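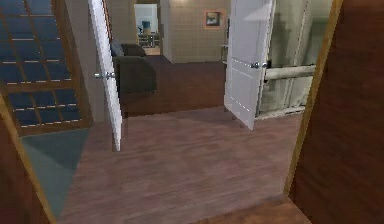

What is a fast for?

Mostly for finding out how much of the day was lunch. Religions that agree on little else ask their members to skip a meal now and then, and most add prayer, alms or silence to fill the gap.

Chapter 16 looks at fasting as a shared habit. We begin with Precious Steyn's diary of a month spent in Lellari, a town of 400 where the evening meal starts at sunset — and where everyone, she noted by the second week, had become an expert on sunsets.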